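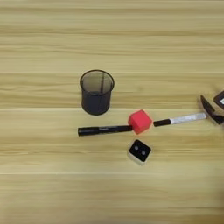 Report on a Visit to the Shared Workshop at Stidness

Submitted by Aslı Toprak, Karakaya Adult Learning Center

1. Purpose of the visit

The Karakaya Adult Learning Center is considering whether to offer an evening course in which participants build a small robot arm from parts and teach it a simple household task. The members' workshop at Stidness has had such a build under way since last September, and its members agreed to receive a visitor at their open day on 25/05/2025. The author attended for the full afternoon. The report records what was shown and said, and lists the points on which the Center will need to decide.

2. The workshop

The workshop occupies the ground floor of a former seed warehouse on the Tranduvstead road. Members pay a monthly fee and hold a key. The front room is used for woodworking and bicycle repair, and the rear room, which is quieter and has a door that closes, is given over to electronics. Parking is limited to the yard. The entrance has one low step, for which a ramp is kept inside the door and put out on request.

Visitors were received in groups. Each group was given a short talk on safety, then taken through the front room, and finally seated at the rear for the robot session. Tea was served in the corridor. The author asked to remain in the rear room for the later groups as well, and this was readily allowed.

3. The build

The project is known to the members as Femer. It consists of an arm with a two-finger gripper, a camera mounted above, and a secondhand desktop computer that runs the software. According to the project log, which was open for visitors to read, the build has taken 264 hours of members' time so far. A considerable part of this went into wiring that was later redone. The first cable run passed too close to the elbow joint and was pinched whenever the arm folded fully. The present run follows the outside of the arm and is held with cloth tape, so that it can be opened for inspection.

The fingers have been replaced more than once. The earliest pair were broad and flat, and members found them satisfactory for blocks but poor for anything thin lying on a table. The current fingers are dark and taper to a point. The log notes that pointed tips ask for greater accuracy in the height of the approach, and that the arm's zero position is now checked at the start of every session as a result.

4. The task

The members have chosen desk tidying as their working task, the aim being that pens left on a table should end up in a pen holder. The objects used are ordinary ones. The holder is a black mesh cup, and the pens are markers, one with a black barrel and one with a silvery barrel and a black cap. A red foam cube and a small block with a black top are also placed on the table, to be left where they are.

The arrangement is altered between attempts. A marker lying by itself is regarded as the easy case. The members gave more of their attention to crowded layouts, such as one in which the two markers lie nearly end to end with the foam cube between them. A gripper that closes on a marker in that position may push the cube or the other marker along the table, and the members record this in the log as a fault even when the pen is subsequently picked up. The silver-barreled marker was described as the less dependable of the two, as its reflective surface gives the camera some difficulty under the ceiling lights.

At the time of the visit the log contained 151 attempts. Members lead the arm by hand control for some of these and let the software direct it for others, and the two kinds are entered on separate sheets. The author was permitted to try the hand control. It requires patience. Judging depth from the camera view alone was harder than expected, and the author's first approach came down well short of the marker.

5. Safety and supervision

The arm is slow and light, and the members consider the pinching of fingers to be the principal hazard. A stop switch is fixed to the near edge of the bench, within reach of the seated operator. House rules require that two members be present whenever the arm is powered, and that hands stay off the table while it is under software control. The rules are posted beside the door. Soldering is done at a different bench, under an extractor.

6. Points for the Center

The members advised against a group larger than 18 for the introductory talk, and suggested that hands-on work be done with 3 people to an arm. They also recommended that a course begin with an arm already assembled. In their experience, newcomers who start with the wiring may spend several weeks without seeing anything move, and attendance suffers.

The Center does not at present have a room that can be left set up between sessions. The camera position at Stidness is marked on the bench and is not disturbed from one week to the next, and the members were firm that moving it causes a good deal of repeated work. This matter should be settled before any course is advertised.

The workshop has offered to lend its parts list and its log sheets, and to receive a second visit by teaching staff. The author recommends that both offers be accepted. A copy of the house rules is attached to the paper version of this report held at the front office.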